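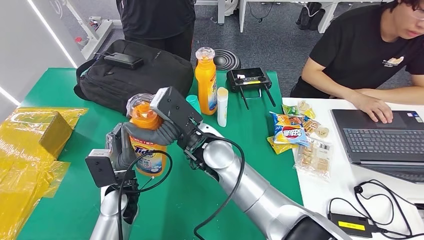
Tide held over the green table, another orange bottle behind it.

Right, a little thread about laundry, as I've finally cracked the cost of it and I'm far too pleased with myself.

Moved into the flat in September. No washing machine, no space for one, so it's the launderette on the corner or the sink. I did the sink for a fortnight. Never again!

Since then I've kept every receipt in an old biscuit tin (yes, I'm that person now) and last night I tipped them all out and added them up. £734. On clean pants, basically.

The dryers are what get you. You put 50p in, it goes round for what feels like four minutes, the towels come out exactly as sad as they went in, and you put another 50p in.

So new rules. Wash there, carry it home damp, hang it on the airer by the big window. My shoulders hate me but the tin is filling up a lot more slowly. 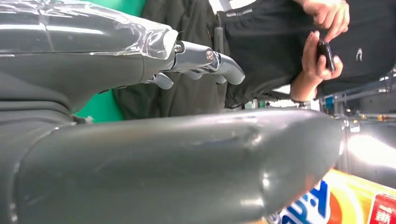

Silver fingers, crinkly plastic wrap.

Other thing – I was using way too much detergent. Mohandas Fernandes downstairs told me to try half a cap and I thought he was being tight. Tried it. Shirts are fine, and the towels have gone soft again!

Still haven't sorted the duvet. It won't fit in the normal drums and the giant one at the back has had a note taped to it for weeks. Might take it round to my sister's and play dumb.

If anyone's got a decent airer that doesn't fold up on its own at 3am, tell me which one. Mine took out a lamp.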